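Paper relief

Paper relief is a form of visual art in which sheets of paper or card are cut, scored, folded or stacked and fixed to a flat ground so that the finished work stands slightly forward of its support. It falls between collage, which is usually flat, and paper sculpture, which is made to be seen from several sides. A paper relief is normally hung on a wall or laid in a shallow case and viewed from the front.

Many paper reliefs are made entirely from white paper. In these works the image is carried by shadow, and the angle of the light matters as much as the cutting. Colored and printed papers are also used, especially in school and community workshops, where old magazines, envelopes and wallpaper samples are common materials.

Terminology

The terms low relief and high relief are borrowed from carving. In low relief the paper rises only a little from the ground, often by the thickness of one or two sheets of card. In high relief parts of the work may project far enough to cast long shadows or to overlap the mount. There is no agreed measurement that separates the two, and exhibition labels use them loosely.

Layered relief refers to work built up from flat pieces, with spacers or without. Folded relief refers to work in which the depth comes from creasing a single sheet. Blind embossing, in which damp paper is pressed over a raised form, is sometimes grouped with paper relief but is more often treated as a branch of printmaking.

The word ground is used for the board or sheet that supports the whole work. The plate is the first raised layer placed on the ground. Some teachers call this layer the step or the bed.

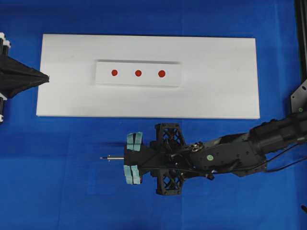

Materials

Paper for relief work is chosen mainly for its stiffness and for how it takes a crease. Cotton papers fold softly and can be dampened and shaped over a form. Wood pulp cartridge paper is cheaper and gives a sharper fold, but it tends to crack along the crease when it is bent more than once. Card made from several bonded plies is used for grounds and for spacers.

Paper weight is given in grams per square meter in most countries. A sheet of 200 grams per square meter is a usual choice for cut shapes that have to hold their own edge. Lighter papers are used for curls, fringes and fine folds. In the United States, the older system of basis weights in pounds is still found on packaging, and the two systems do not convert directly because the basis sheet differs from one type of paper to another.

Grain direction affects both folding and flatness. Machine-made paper has fibers that lie mostly one way, and a fold made along the grain is cleaner than a fold made across it. When a layer is glued down with its grain at right angles to the grain of the ground, the work may bow as the humidity changes.

Adhesives include wheat starch paste, methyl cellulose, PVA and double-sided tape. Starch paste can be reversed with water and is preferred for work that is meant to last. PVA sets quickly and is used widely in teaching. Rubber cement was common in the past but stains paper brown over time, and most conservators advise against it.

Techniques

Scoring. A line is pressed into the paper with a bone folder or an empty ballpoint pen before folding. On heavier card the upper surface is cut part of the way through with a knife, and the fold is made away from the cut. Curved scores produce a raised ridge with a hollow on one side, and are the basis of most leaf, feather and shell forms.

Layering. Flat shapes are stacked in order, with the largest at the back. Spacers of card or foam lift each shape off the one below. Spacers are kept well inside the outline so that they cannot be seen from the side.

Piercing. Holes are cut through one or more layers to show the ground or a colored sheet behind. Pierced work needs uncut paper between the openings, and tears are most likely at inside corners.

Quilling. Narrow strips are rolled and set on edge. The technique has a long history of its own and is usually described separately.

Slitting and lifting. Short cuts are made in a single sheet and the flaps are bent forward. No paper is removed and no adhesive is needed. The method is often taught first, as it can be done with one sheet and a knife.

Lighting and display

Paper relief is usually lit from one side or from above at a low angle. Light from directly in front flattens the surface and can make a white work hard to read. Where daylight is used, the appearance of the work changes through the day, and some artists plan for a particular hour.

Works are framed in deep box frames with the glazing held off the surface by a fillet. Unglazed display is common in short exhibitions but exposes the paper to dust and handling. Galleries that show works on paper generally keep light levels low, and loans are often limited to a few months at a time.

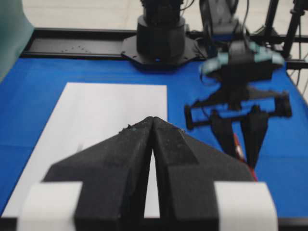 White paper seen in the gap between two black gripper fingers.

The Vemel workshops

One of the better documented teaching programs in the field was held in Vemel, a former textile town with a large number of empty mill rooms. The program began as an open Saturday session for adults and was later extended to schools. Participants worked in a fixed order, starting with a slit-and-lift sheet and moving on to a layered panel in white card. Color was left out until the final session.

Each participant was given a ground of the same size, and at the end of the season the panels were hung edge to edge on a single wall. The first wall held 40 panels. The largest, shown in November in the old dye house, held 408 and filled three sides of the building. Panels were returned to their makers afterward, apart from a small group kept by the town library.

The workshop notes were printed as a stapled booklet with fold diagrams and a list of paper suppliers. The booklet has been copied many times, and versions differ in the order of the exercises. The section on curved scoring is missing from some later copies.

Drusik and Virág

Two small presses are often mentioned in connection with paper relief. Drusik issued portfolios of unassembled reliefs, printed with cut and fold lines, which the buyer was expected to make up at home. The sheets were sold in sets of 20. Complete sets are now scarce, as most were cut up for use, and collectors pay more for an uncut set than for a finished one.

Virág took the opposite approach and sold finished reliefs in shallow boxes, made by hand in short runs. Its boxes usually held plant forms in off-white cotton paper, with a single sheet of text. Variations between copies of the same title are considerable. The press did not number its editions, and the size of each run has been estimated from sales records only.

Grurum fold

The Grurum fold is a repeating pattern of curved scores in which each raised ridge runs into the hollow of the next. It is named after the studio where it was first taught as an exercise. When the sheet is lit from the left the ridges read as rows of waves, and when it is lit from the right the rows appear to change direction. The pattern is made from one sheet without cutting. It is considered difficult, mainly because an error in one score carries across the whole row.

Care and conservation

The main risks to paper relief are crushing, dust, light and changes in humidity. Crushed folds can sometimes be eased with light moisture, but the fibers along the crease remain weakened. Dust settles in the recesses and is removed with a soft brush or a low-powered vacuum fitted with a screen. Erasers are avoided on raised areas.

Reliefs are stored flat and face up in boxes deep enough to clear the highest point. Stacking unboxed works is not recommended even with tissue between them. Foam spacers break down sooner than paper and may leave a sticky residue, and in older pieces they are often replaced with card during treatment.

See also

Collage
Blind embossing
Paper sculpture
Quilling
Box frame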